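The folding project, part whatever we're up to

I promised an update before the end of August, and the kettle's on, so I'll try to get it all down before the glue on the spare finger goes off and I have to get back to it.

For anyone who has wandered in recently, I've been building a hand-held gripper at home, a squeeze-the-handle sort of thing with two fingers and a camera, so that I can do a job with it over and over and then hand all that footage to the little arm that lives on the end of my workbench. The arm is slow and a bit wobbly and I'm terribly fond of it. I've been calling the whole business Skornari, which was a name I'd been saving for a boat I'm clearly never going to own.

Most of the last few weeks went into the fingers. The first pair were solid black plates and they were far too heavy out at the tips. You don't notice it for the first few minutes, and then your wrist starts to complain, and by the time you've done a load of tea towels you're holding your elbow with your other hand. So I cut long triangles out of the plates, drilled the screw holes again (properly this time, with the drill press at the Cheetham shed instead of my own hand drill and a hopeful attitude), and put the whole lot back together. It's so much nicer to hold! I can get through a whole basket now and still want to make dinner afterwards.

The pads were the other headache. I went through five lots of them. Hard plastic slid straight off anything with a bit of weight to it, and the foam ones I was so proud of came back from their first afternoon looking like the dog had been at them. What I've settled on is a rubbery dark blue pad, quite tall, with a rounded top, so there's no sharp corner to snag a thread. I pour them in a mould I made from offcuts. The mould leaks a little on one side and I've learned to put newspaper down first.

Then there's the clothes. I started with tea towels like everybody seems to, because a tea towel is a rectangle and it stays a rectangle. Then T-shirts, which were harder than I'd bargained for, mostly on account of the sleeves. I had 390 clips of towels and shirts saved up before I let myself move on to trousers, and I was feeling rather pleased with myself until I tried the first pair.

Denim is a different animal. It's thick at the seams and stiff at the waist, and when you pinch one layer the other comes along for the ride whether you wanted it or not. Black denim is worse again, because the camera has a hard time telling where one bit of black ends and the next begins. I've got a black pair with a swirl of dark sequins on the back pocket, and I've been using those a fair bit, partly because the pocket gives me something to steer by and partly because I wanted to know how the pads would manage around the fancy bits. I do most of this on the bed, straight on the mattress with the sheets off, and the pillows shoved up out of the way.

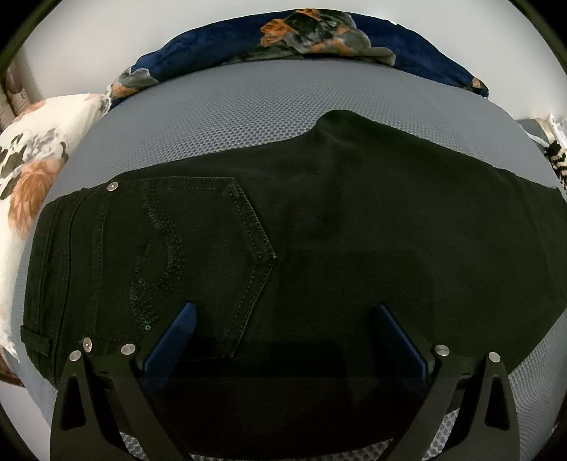 The lens is very wide, wider than I'd have chosen if I'd been paying full price, and it took me two evenings to get used to how everything curves. I had thought about swapping it for a narrower one, but then you lose the fingertips whenever you get in close, and the fingertips are what the arm needs to learn from. So the wide one stays. I did move the mount back a touch and put a second washer under it to stop the rattle.

A few people asked about the board that runs it all. It's still the old Tesov one from my automatic chook door, and yes, the chook door is back to being a piece of string. The chooks don't mind. I'd like to replace it at some stage, because it can only store up to 2 hours of footage before I have to stop and clear it, and I always seem to hit the limit with one trouser leg in the air.

Next up is teaching the arm itself to do a leg-over-leg fold, starting with something light in colour to be kind to it. I'm taking it along to the Astedwood makers' night once I've found a box it fits in, so come and say hello if you're nearby, and bring a pair of old trousers you don't mind lending. Corduroy especially, I haven't got any corduroy.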